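Budget for the boring stuff first. If you have $2,000 set aside for a small workshop arm, spend it on paper before you spend it at Pagano. The arm always looks affordable until the gripper, mounts and table join it in the cart.

Measure your bench with the arm stretched out, then add 8 inches. Katia Piras skipped this and now owns a very expensive window opener.

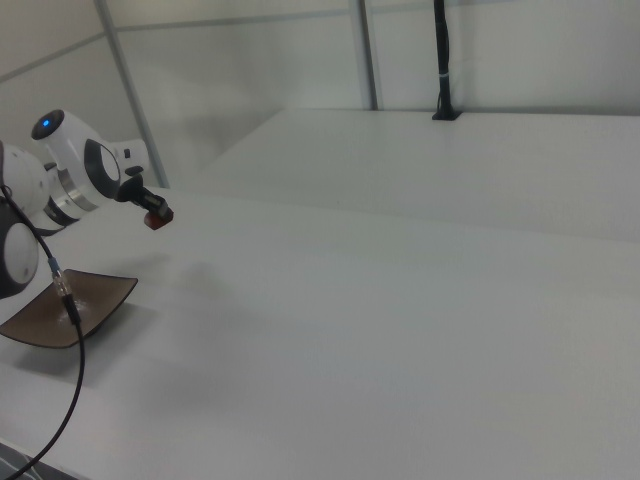 Block in the gripper, dish on the table, cable across the front. Price some cable clips.

Ask whether fingers are included. Some sellers consider them a luxury.

Leave a little for spares, and get the shipping quote in writing. Milalside's came to more than my first drill press.

Last updated: August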